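Taking Apart and Recording Donated Desktop Computers

Student project report, Hardware and Maintenance module
Stirna Technical College, Brerkville
Nov 30, 2023

1. Background

The college receives old desktop computers from offices in Brerkville when they replace their equipment. Most of them arrive without a hard drive and often without a power cable. They have been kept in the store room behind the workshop, and until this year there was no list of what was there. When a teacher wanted a working machine or a spare part, somebody had to open cases until they found one.

The task for our group was to open a set of these computers, record what was inside, take out the parts that could be used again, and write a method that next year's group can follow. We were given 11 towers to work on. The work started in January with a short trial on one machine, and the rest was done during the autumn term.

2. Aims

We wanted to find out which parts could be removed without damage by students with no previous experience. We also wanted to know how long one tower takes, and whether the order of work makes a difference. Repairing the computers was not part of the project, although two of them were later put back together for the typing room.

3. Tools and work area

We used one long bench with a rubber mat and a desk lamp at each end. The tools were a set of Xaba screwdrivers, a plastic spudger, a soft brush, cotton buds, a bottle of isopropyl alcohol, and wrist straps clipped to the mat. Screws went into egg boxes. We tried jam jars at first but the screws got mixed up and we lost half an hour sorting them. Small parts went into anti-static bags with a paper label, and the labels were numbered in the same order as the record sheet.

The record sheet was made in Gorketti, the inventory program the college already uses for library laptops. It has fields for make, case number, memory, processor, cards and remarks. We added a field for the state of the socket, and this turned out to be the most useful one.

4. Method

Each tower was unplugged and the power button was held in to drain what was left in the supply. The case was laid on its side and opened. Dust was brushed out towards the back, with the fan blades held still by hand.

After this we worked in a fixed order. Expansion cards came out first, then memory, then the drive cables, then the cooler. The power supply was left in its place until the end. In the January trial we had removed it first and found that the loose cables fell over the board and got in the way of everything else.

The cooler was the slowest step. On the older machines the thermal paste had gone hard and the cooler did not want to lift. Running the computer for ten minutes beforehand helped with those that still started. With the others we turned the cooler slightly from side to side, a little at a time. It should never be pulled straight up.

Once the cooler was off, the top of the processor was wiped and the number on it copied to the record sheet. Then the lever beside the socket was released, the frame lifted, and the processor taken out by its edges.

5. Layout of the boards

The Dell boards follow much the same plan, so after the second one the work went faster. The processor sits in the middle under a silver frame with a lever along one side. The memory slots are in a group next to it and have white latches at the ends, and both latches should be pushed open before a module is pulled. The expansion slots are on the left side of the board.

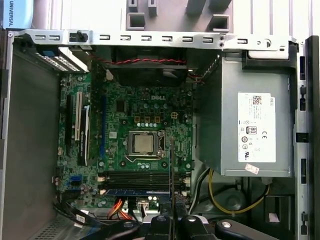
Cables need more care than the slots. The thin fan wires are easily caught on a sleeve, and the plugs on the front panel leads are small and stiff. Pull on the plug and keep your fingers off the wires. One of our group broke a lead this way, and it had to be noted as a fault on the sheet. We found it best to photograph the cables before unplugging anything, even on a board we had seen before.

Flat cables to the drives should be left lying in the bottom of the case until the drive cage has been checked. Some have a clip which has to be pressed before they come free.

6. Results

All the towers were opened and recorded. In total, 194 items were entered in Gorketti, counting each card, module, fan and cable separately. The first tower took us a whole afternoon. By the end of the term we allowed 60 minutes for each one, including the record sheet, and this was normally enough.

We had 2 sockets with bent pins. In one case the pins were already bent when the processor came out. The other was our own mistake, when a processor was put back at an angle. Both boards were marked for practice use only.

7. Problems and changes for next year

The labels came off the bags when the store room got damp, so we would write directly on the bag with a marker. The egg boxes worked well but need lids. We also ran out of alcohol and had to wait a week for more.

The record sheet should have one line for each memory slot. We only wrote down the total, and afterwards could not say which slots had been filled. The changed sheet is saved in the module folder with the parts list.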